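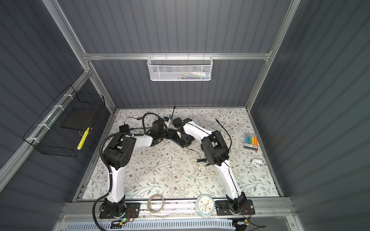

Does a 91 percent success rate on desk tidying mean anything if the desk never changes?

Posted in Robotics > Papers and results
Asked by gravelbit, 27th March

I run a two-arm setup at work and my manager has sent me the Wernen write-up twice now. For those who haven't read it, they train one policy for both arms on 1,000 teleoperated demos of small office jobs (pen into basket, stapler to the side, cable moved out of the way), then add what they call "paired replay," where each arm is also trained on the other arm's recordings, mirrored left to right. The claim is that this gets you the same result as collecting a lot more data.

The headline number is 91 percent against 74 without the mirroring. Sounds great. But I went through the appendix and the test set is 50 trials, one mat, one enclosure, and as far as I can tell the same objects that were in training. They say positions were "varied." Varied by how much? By whom? The person who reset the table between trials presumably knew which policy was up next.

I'm being asked to spend most of May reworking our collection to match theirs. Has anyone outside the Wernen group reproduced this? And is there something about mirroring that would make it work as well as they say? Our cell isn't symmetric at all. There's a basket on one side wall and nothing matching it on the other.

Edit: yes, I did read the supplementary. The per-task table has no spread on it, only averages.

Posted by twolinkarm
Accepted by gravelbit

Your reading is about the same as mine. I'd hold off on giving it a month.

We tried it on our own cell last year, using the Jilberg training code with the mirroring step added by hand. We had 363 demos, so fewer than they did. What we got was a clear gain on tasks where either arm could do the job, and close to nothing on tasks where both had to work together, such as one holding a pouch while the other pulls something out of it. On handovers it got slightly worse. I don't fully trust that last part because we only ran 24 trials per task.

The reason it helps at all is pretty dull. If your operator is right-handed and lazy (ours is me), the left arm hardly gets used in the demos. Mirroring fills in the left side. You can get a lot of the same benefit by telling the operator to use the left arm more. We did that for a later batch and the gap between mirrored and plain training mostly closed. The write-up doesn't report how the demos were split between arms, and I would want that number before any other.

As for your cell, fixed things that don't mirror are a real problem. If you flip the camera view, the wall basket jumps to the wrong side, and the policy learns that there is sometimes a basket there. Same with loose cables. They always seem to end up lying the same way, and the policy notices. You can mask the walls out, but then you're hiding the basket you wanted it to use.

What I would do before May:

Take the data you already have and count how often each arm does the grasping.
Train with and without mirroring on the same demos, same seed, then repeat with at least two more seeds.
Have someone who doesn't know which policy is loaded reset the table.
Hold back a few objects completely. A different stapler is enough to tell you plenty.

That's a week of work, give or take, and you'll have something to show your manager that came from your own arms.

Posted by okra_servo

works fine for us. we used the Fokis grippers and mirrored everything, success went up a lot. I think people overthink the stats on these, if it picks up the pen it picks up the pen

gravelbit: Up from what to what? And were the test objects ones it had seen?

okra_servo: didn't write down the before number. same objects yeah

Posted by pale_encoder

Adding one thing to twolinkarm's answer. There's a workshop paper from the Geum lab that tests mirrored data on a two-arm cell with the lighting changed between training and testing. Their gain shrinks to 4 points, and with the number of trials they ran you can't tell that from zero. They're polite about it and call it "reduced."

Watch how success is scored, too. In the Wernen videos a marker that ends up lying across the rim of the basket counts as placed. I would have called it a miss – and if a fair share of the trials look like that, the 91 depends heavily on who was holding the clipboard. I wrote to ask for the scoring sheet and haven't had a reply.

I'm not saying the method is bad. It's cheap, it's one extra step in the data loader, and you can turn it off again. Just don't rebuild your collection around it yet.

gravelbit: Thanks, that scoring point is new to me. Going to run the seed comparison first and will post the numbers here, including if they make me look wrong.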